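Home Docs Data Changelog Contact

7 min read

# Foltico Glossary Set

Bilingual term pairs for small-press printing and bookbinding, extracted from trade catalogs and shop manuals. Maintained as part of the Tirier toolchain, version dated 22 May 2021.

## Contents

The set holds 3670 entries in one tab-separated file, `foltico.tsv`, encoded as UTF-8 without a byte order mark. Each entry has these columns:

- `id` – stable integer, never reused
- `term_en` – headword in English, lower case unless a proper noun
- `term_es` – preferred Spanish equivalent
- `alt_es` – other accepted forms, separated by a vertical bar
- `domain` – one of 7 codes, listed in `domains.txt`
- `source` – short code of the catalog or manual
- `note` – free text, often empty

Entries with no settled equivalent carry a hyphen in `term_es`. There are 50 of these, mostly in finishing and marbling.

## Sources

Most entries come from the Mansilla catalogs, which were keyed by hand and checked against page scans. Another 425 were taken from the Emidano shop manual. Where the two disagree, Mansilla is preferred and the Emidano form goes to `alt_es`. Regional variants are not marked. An earlier attempt to mark them was dropped in July after the codes proved inconsistent between files.

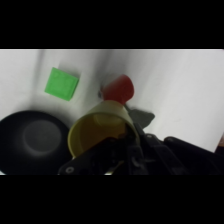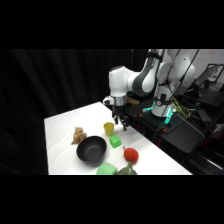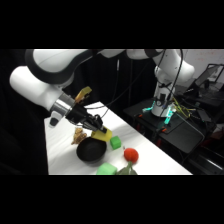 ## Loading

The file can be read with any TSV parser that has quote handling turned off. Several notes contain a single inch mark, and a parser that treats it as an opening quote will swallow the lines that follow.

 tirier load foltico.tsv --quote none --key id

Sorting is by `id`. Do not sort by `term_en` before running `tirier diff`, which compares line by line.

## Known problems

- "Signature" and "section" are separate entries with the same Spanish equivalent. Lookups from Spanish return both.
- Paper weights inside notes mix pounds and grams per square meter.
- Some plural headwords remain in the `sewing` domain. They will be made singular in the next release – ids will not change.
- Accents were lost in part of the `alt_es` column during an old conversion. Repaired entries have `acc` at the start of the note.

## Corrections

Send a patch against the TSV file with one change per line. Include the source code and page for any new term. Changes to `domain` need a matching edit to `domains.txt`.

Contact | © 2021 Tirier | Back to top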